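Keeping the Lunch Counter Open: A Talk With Anoma Sultana

Anoma Sultana has run the lunch counter at Drermont for 11 years. She took over from Arif Talukder, who taught her the stove, the books and the route to the produce market, and then moved two states away. The counter serves up to 100 lunches on a busy day. The menu has four dishes on it and has had four dishes on it since the week she started.

We talked in the afternoon, after the last customers had gone. She had a pot of tea going and an order sheet in front of her that she kept filling in while she spoke.

"People ask me why I don't add things," she said. "I added things the first March. I had a fish curry, I had a noodle soup, I had a sandwich with egg. I threw out so much food that month that I stopped sleeping."

What stayed was rice with lentils, a chicken stew, a vegetable plate and a cold salad that changes with what is cheap. The stew is Talukder's recipe with less salt. The lentils are her mother's.

Sultana grew up in a house where lunch was the main meal. Her father worked an early shift and came home at two, and everyone waited for him. She still eats at two herself, standing up, usually from the bottom of the lentil pot.

She did not plan on a food business. She kept accounts for a flooring company for most of her twenties and came to the counter as a customer. When Talukder said he was leaving, she asked what the rent was. "He told me, and I did the sum on a napkin. It was a bad sum. I left out the gas."

Her one full-time employee is Gayan Paul, who does the prep and most of the serving. He starts at six in the morning with the onions. Paul used to work in a hotel kitchen and says the hours here are better and the knives are worse.

"She won't buy new ones," he said from the sink.

"They cut," said Sultana.

Prices are the hard part now. She raised the stew by 50 cents last year and wrote the new price on the board herself after closing. Two regulars complained and both came back the next day. Cooking oil worries her more than meat. She buys it from Poojary, a wholesaler across the river, and drives over herself because delivery has a $500 minimum and she has no place to store that much.

Greens are bought every morning. She looks at the cut end of the stem first and then at the outer leaves. If the lettuce is poor she makes the salad from cabbage and carrots, and she does not apologize for it. "Cabbage is good food. It keeps, it fills you up, and you can dress it an hour early."

Dishes came up several times. She had paper plates at the beginning and hated how they bent under the stew. She now buys plates secondhand, in whatever colors turn up, and washes everything on site.

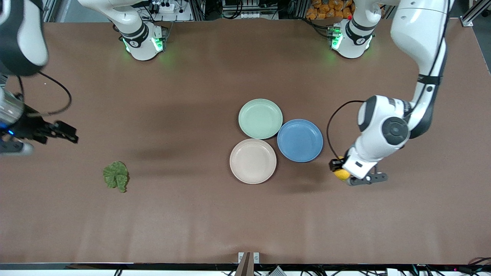

Plates in green, blue and off-white, with a lettuce leaf.

Asked what she would tell someone who wanted to open a place like hers, Sultana put the pen down for the first time. "Work in one for a year. Do the floor and the drains. Then look at the lease, and have somebody else look at it too."

Her own lease has a while to run. She would like to open for breakfast, with tea, flatbread and eggs, but Paul has said he will not start at four. She has talked to a cousin about it, and the cousin is thinking.

By then the order sheet was full. She read it through once, crossed out the tomatoes and went to call it in.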